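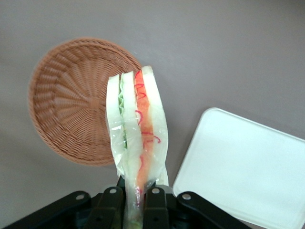
Eating on long train journeys, and what I learned from it

When I moved to this country I did not expect that food on trains would become a subject in my life. In the town where I grew up, Pevedon, the railway had closed before I was born, and we went everywhere by bus. On the bus you ate sunflower seeds, and the driver shouted at you because of the shells. So I came to train food as an adult, with no habits.

Now I travel by train twice a month for my work, and each time it is a whole day sitting. I have done this for some years, and I want to write down what I think, because a reader asked me in the comments what I carry with me, and my answer became too long for a comment.

The sandwich is still the best

I tried many other things. I tried rice salad in a box, and it was good, but I had to hold the box, the fork and the lid, and the train went over some points near Fallano and I lost a lot of rice. I tried soup in a flask. I will not try soup again. I tried cold dumplings, which I love, but they have a smell and I felt shy before the other passengers.

A sandwich you hold with one hand, and with the other hand you can keep your book open. It can be wrapped so that you open only the half you are eating. I like the ones with three slices of bread and two fillings, because it feels like two small meals, although my mother finds three slices of bread a strange idea and asks if we have a shortage of plates.

What I put inside

For a long time I made the same mistake, which was tomato. Tomato is very good in a sandwich that you eat at once in the kitchen. After four hours in a bag it has gone into the bread and you have something like a wet sponge. If I want tomato now, I carry it whole and eat it like an apple, with a little salt folded in paper.

What travels well, in my experience: hard cheese, boiled egg mashed with mustard, grated carrot which you have squeezed in a cloth, pickled cucumber if it is dried well first. Butter should go right to the edges of the bread. I read this advice in an old cookery book and I thought it was only for beauty, but the butter keeps the wet away from the bread.

The bread itself should be one day old. Very fresh bread gets pressed flat in the bag. I buy mine at Lemaire, the small bakery behind the market, and they cut it for me a little thicker than usual if I come when there is no queue.

The price of not preparing

Last May I overslept and left the house with nothing. At the station in Kesa I paid 12 for a roll, a coffee and a small bag of nuts. The roll was cold in the middle. I ate it with anger, and this is not good for digestion. Since then I prepare the evening before, even if I am tired, and I put the bag on top of my shoes so I cannot go out without touching it.

My longest journey of this kind is 844 kilometres, with 2 changes. For that one I make double, and I divide it with a rule: the first half is not opened before the first change. I have broken this rule many times. There is something about a train starting to move which makes a person hungry, also when the person had breakfast one hour ago. As a child I had the same feeling on the bus, so maybe it is only the moving.

About the other people

I wanted to write a little about manners, too. In my country, if you open food beside a stranger, you must offer. It is almost not possible to eat without offering. Here, when I offered half of my egg sandwich to the man next to me, he looked quite worried and said he was fine, thank you. I continued to offer for the first year. Then I stopped, and I was a bit sad about it. Now I sometimes carry a bag of dried apricots, because people find it easier to accept a thing that is small and not made by me.

Next time I will write about the bread for the journey home, when everything is already eaten and you are in a strange town looking for a shop that is open.

Last updated: 23 February 2023

Contact | © All texts belong to the author of this blog | Back to top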